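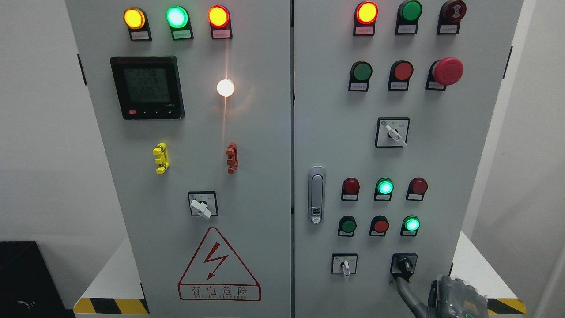

Two-door control cabinet, gray. Incomer side left, controls right.

Home · Explore · Notifications · Profile

Surkovwood Panel Notes
Thread, March 2025

1/ Door layout on a low-voltage cabinet gets less review time than the busbars, and the operator only ever meets the door. Some notes from the Tallura pump house job.

14 replies · 100 reposts

2/ Amber, green, red across the top left. That is the usual phase order here, one lamp per phase. All three lit tells you voltage is present on each line. It tells you nothing about load or balance.

3/ For balance, read the meter. Three rows in the mid 220s, a volt or so between them. On a 400 V supply I would expect a little higher, but that spread is fine. I start asking questions when one row drifts away from the other two.

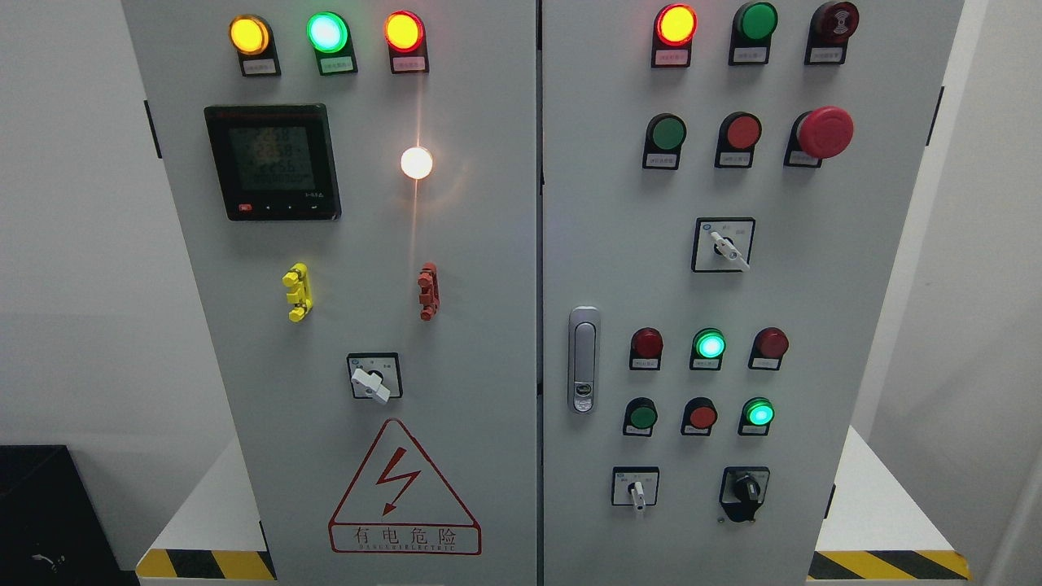
4/ Lamp brightness is a separate complaint. A white indicator at eye level next to an LCD will wash out the digits from certain angles. I now ask for a diffused lens, or for the lamp to move one hole over. Clistia quoted 11 days for a redrilled door — we took the lens.

5/ Lever selectors: the white handle reads well against the black plate. Write the positions into the procedure by name, never by "left" and "right." Two selectors on neighboring doors will be confused sooner or later.

6/ The mushroom head goes at the end of its row, larger than everything near it. Green and red push buttons beside it are fine. Leave enough clearance for a gloved hand.

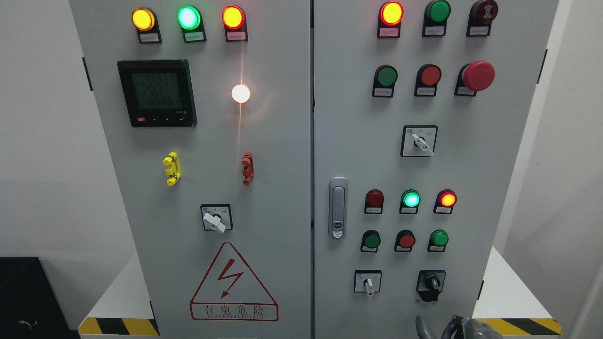 7/ Buzzer next to the lamps, same height. Good. An alarm should send your eyes to the row that explains it. Myklebust's older drawings put it on the side wall, and we moved it.

8/ Danger sign low on the left door, lightning bolt, two languages. I would mount it higher. A parts cart parked in front covers anything at knee level.

9/ Label plates are the remaining item. The print is small. Replacements with taller characters are on order for April.

22 replies · 1,842 likes · Share

© Surkovwood Panel Notes · Contact · Back to top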